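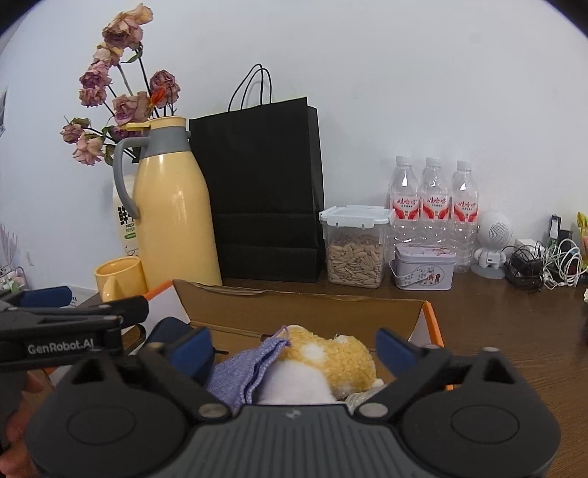

Caixa de papelão aberta sobre a mesa.

Como embalar e despachar uma caixa com peças frágeis

Por Tamer Hijazi
6 de jul. de 2021

323 compartilhamentos
49 comentários

Vendo louça usada pela internet e despacho quase tudo pelo correio ou por transportadora. O método abaixo serve para xícaras, pratos, copos, vasos pequenos e enfeites de cerâmica. Para espelhos, quadros com vidro e aparelhos eletrônicos o procedimento é outro e não vou tratar dele aqui.

Material

Caixa de papelão de parede dupla. Se for reaproveitada, que não tenha cantos amassados nem marcas de umidade.
Fita adesiva para embalagem, de 48 mm ou mais larga. Fita crepe não serve.
Papel de seda ou papel kraft fino.
Plástico bolha.
Papel amassado, aparas ou flocos para preencher os vazios.
Tesoura ou estilete.
Balança de cozinha ou de banheiro, conforme o peso.
Caneta permanente.

Escolha da caixa

Junte as peças já embrulhadas sobre a mesa antes de escolher a caixa. Quem mede a peça nua compra caixa pequena. A folga entre as peças embrulhadas e cada parede deve ser de cinco centímetros, incluindo o fundo e a tampa. Caixa grande demais também dá problema, porque o enchimento vai assentando na viagem e o conteúdo começa a andar.

Para testar uma caixa usada, aperte as quinas com os polegares. Se o papelão cede com facilidade, deixe essa caixa para roupa ou para guardar coisas em casa. Retire ou cubra por completo as etiquetas antigas, inclusive os códigos de barras. Já tive um pacote desviado para outra cidade por causa de um código velho que ficou na lateral.

Fundo

Monte a caixa de cabeça para baixo e dobre primeiro as abas curtas, depois as longas. Passe uma tira de fita na junção central, deixando sobrar uns dedos de fita de cada lado, para subir pela lateral. Em seguida passe uma tira em cada borda, formando a letra H. Em caixas pesadas eu repito a tira central.

Vire a caixa e pressione o fundo com a mão aberta. Se ele abaular, coloque mais fita ou corte um pedaço de papelão do tamanho exato do fundo e encaixe por dentro. Depois ponha a camada de enchimento. Papel amassado funciona bem, desde que amassado de leve. Bolas muito apertadas ficam duras e não amortecem nada.

Embrulho das peças

Comece pelo papel de seda, encostado na peça. O plástico bolha direto sobre esmalte antigo ou filete dourado pode deixar marcas se a encomenda ficar dias no calor. Jornal solta tinta, principalmente em porcelana clara sem esmalte na base, e por isso só uso jornal como enchimento, longe da louça.

Xícaras: encha o interior com papel, enrole uma tira de papel em volta da asa e só então embrulhe a xícara inteira. A asa é o ponto fraco. Embale o pires em separado.

Pratos: uma folha para cada prato, depois plástico bolha, e coloque na caixa em pé, como discos numa estante. Prato deitado recebe o peso dos que estão em cima e trinca no centro.

Copos e taças: papel por dentro, papel por fora, duas voltas de plástico bolha. Na taça, engrosse a haste com papel até ela ficar com a largura do bojo.

Tampas de bule e açucareiro vão sempre fora da peça, em embrulho próprio. Escreva "tampa" no pacotinho. O comprador costuma jogar fora, junto com o papel, aquilo que parece vazio.

As bolhas do plástico ficam viradas para a peça. Prenda com um pedaço curto de fita e dobre a pontinha, para que dê para abrir sem tesoura.

Arrumação

As peças mais pesadas vão embaixo e no centro. As leves vão por cima, com uma folha de papelão separando as camadas. Nenhuma peça encosta em outra sem alguma coisa entre elas, e nenhuma encosta na parede. Preencha os cantos primeiro, que são os lugares onde o enchimento costuma faltar.

Com a caixa cheia, feche as abas sem fita e balance devagar. Se ouvir ou sentir movimento, abra e complete. As abas devem encostar uma na outra com uma leve resistência. Se precisar forçar para fechar, tire um pouco do enchimento de cima.

Antes de lacrar, coloque dentro um papel com nome, endereço e telefone do destinatário e do remetente. Se a etiqueta externa descolar, é por esse papel que a transportadora encontra o dono. Aproveito e ponho também a lista do conteúdo.

Fechamento e etiqueta

Repita a letra H na tampa. Esfregue a fita com a palma da mão ou com um pano seco. Em dia frio ela pega mal, e vale deixar o rolo um tempo dentro de casa antes de usar.

A etiqueta vai na face maior, lisa, sem passar por cima da junção das abas. Fita transparente brilhante sobre o código de barras atrapalha a leitura, então passe fita só nas bordas. Escreva FRÁGIL na tampa e em duas laterais, com letra grande. Escrevo, mas não conto com isso. A caixa precisa aguentar uma queda de altura pequena mesmo que ninguém leia o aviso.

Pese só depois de lacrada. Fita, papel e caixa pesam mais do que parece. No mês de novembro refiz o frete de uma encomenda porque tinha pesado tudo antes de fechar: faltaram 100 gramas e ela mudou de faixa de preço.

Seguro e registro

Tire foto das peças antes de embrulhar, da caixa ainda aberta e da caixa fechada com a etiqueta. Guarde o comprovante até o comprador confirmar que chegou tudo inteiro. Para peças de valor, declare o valor real. Declarar menos barateia pouco o envio e limita o que você recebe se houver quebra.

Materiais que tenho usado

Compro as caixas de parede dupla na Ayele, em fardos de 18. O fardo custa menos por unidade e cabe atrás da porta. A fita é da Rilteck, que desenrola sem rasgar. Experimentei os flocos da Hundance e voltei ao papel, pois os flocos grudam em tudo quando o ar está seco e o comprador reclama da sujeira.

Guarde o papel que vier nas suas compras, aberto e empilhado. Dobrado ele ocupa pouco espaço e serve para mais duas ou três viagens.

Compartilhar
49 comentários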